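The Little Primary That Woke Up Kerberg

Ask people in Kerberg when they last cared about a county legislature race and you'll get a long pause. Then they start talking about this one, and good luck getting away!

Eleni Đorđević won the primary in the 58th district by 2 votes out of 1,176 cast. She had no party endorsement, a borrowed office above a bakery and one subject she never dropped: the county hospital, and whether the board that runs it should be elected. By August she had knocked on every door on the Flasano side of the river, some of them twice.

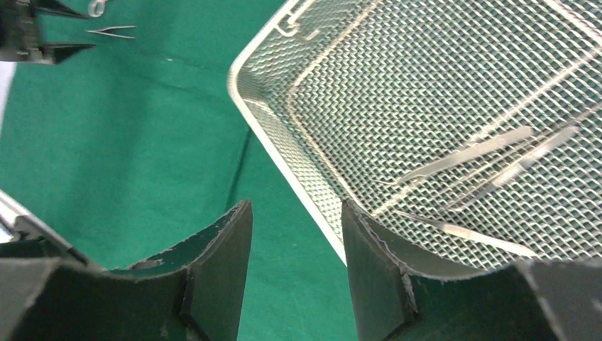 Guido Bianchini thinks the credit is misplaced. The party lost that seat by ignoring it for ten years, he told me, and anyone with a clipboard could have walked in.

Maybe so. But I sat through the candidate forum at Orlandini Hall, where around 100 people stayed past ten at night to argue over board terms and open meetings - and they were having a great time. A retired bus driver read the county charter out loud, and got applause for it. I've covered statewide debates with less life in them.

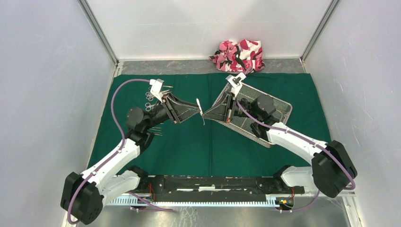 Itzel Figueroa wrote in to say that she still isn't sold on an elected board, which could hand the hospital to whoever raises the most money, but that she'll be at the next forum in Videtham with her questions ready.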